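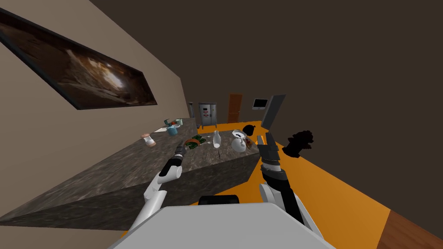

Erlinda Villanueva wants to know why a found dog should be scanned at all when the phone number is right there on the collar. Start the talk with her question. Read it out as she sent it, then go to slide 2.

Slide 2. Tag and chip do different jobs. The tag can be read by anyone on the street. The chip needs a reader, and it carries a number only — no name, no address, no location. Say this slowly. Most people in the room will think a chip is a tracker.

Slide 3. Failure points, tags. Rings open. Engraving wears down. Owners move and keep the old tag. Pass the worn tags along the rows before going on.

Slide 4. Failure points, chips. The number leads to a registry entry, and the entry is only as good as its last update. Our March check covered 48 dogs at intake. All had readable chips; 28 had a current phone number on file. Leave the figures up while people write.

Slide 5. Scanning. Reader flat against the coat, slow S pattern from the shoulder blades down both sides. Chips migrate, so include the front legs. Repeat the pass at a right angle. Allow up to 8 minutes for a nervous dog. Obi is the demo dog; Ekene Mohammed holds the leash.

Slide 6. Calling the owner. Ask for the dog's name and one marking before giving out any details. If the dog is a known roamer, log it anyway — the second report is easier to handle when the first is on file.

Questions. Liliana Martinelli takes the ones on registry fees. Spare reader batteries are in the side pocket of the bag.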